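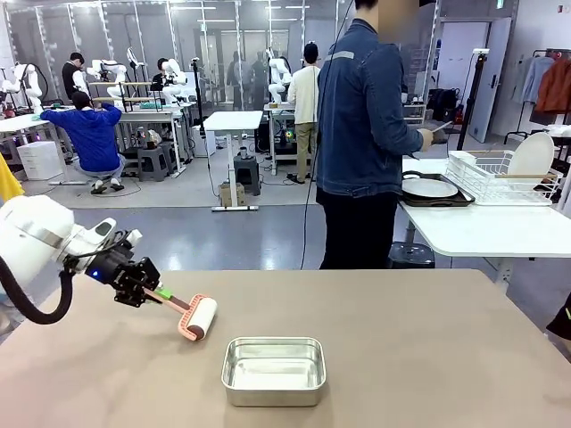 Lint roller in the left gripper, Wednesday arvo

Well, that was a day. I've got a cup of tea and sore feet and I want to get this down before I forget which bits went wrong in which order.

We were meant to be doing lint roller runs on the left arm until lunch. Pick it up, roll a stretch of tabletop, put it down, again and again. Myfanwy had the list up and we were flying along, and I was feeling pretty smug about it (should've known). Then somewhere after ten the left gripper simply didn't let go. The arm went to its put-down spot, stopped nicely, the command went out to open, and nothing. Still hanging on to that pink handle like it was the last one in the shop!

I sent open again from the console. Nothing. Then I did the thing I tell everyone else off for - I put my hand out to take the roller myself. Caoimhe yelled "HANDS!" across the room and I pulled back, and maybe a second later the gripper opened and the arm swung home, right through where my wrist would have been. It had queued up both of my opens and the return move behind them and did the lot in one go. It doesn't move fast in that mode, but it doesn't stop for a wrist either. I felt sick for a good ten minutes.

So, e-stop, power off, incident form. Nelu pulled the log and the gripper had stopped answering for more than 900 milliseconds at a stretch, over and over, while the rest of the arm carried on as though everything was fine. The fault code was 109, and the Drasbridge manual calls that "communication degraded", a lovely calm way of putting it. Banafsheh reckons it's the plug at the wrist end of the cable working itself loose every time the arm reaches out and turns down. She gave it a wiggle with the power on and nobody near it, and the fault came straight up. Wiggled it back, gone. Seven times she did that, grinning more each time.

She's put a new plug on and tied the cable so it can't tug. Niilo is changing the software so a late open gets thrown away and the arm stays put until somebody clears it by hand. I asked why it wasn't like that already and he went a bit pink and said he'd thought it was.

I did 2 test runs before home time, both clean, with my hands in my pockets. Caoimhe gets a very large coffee from me tomorrow. Must also ring Mum about the weekend, and we're out of milk again.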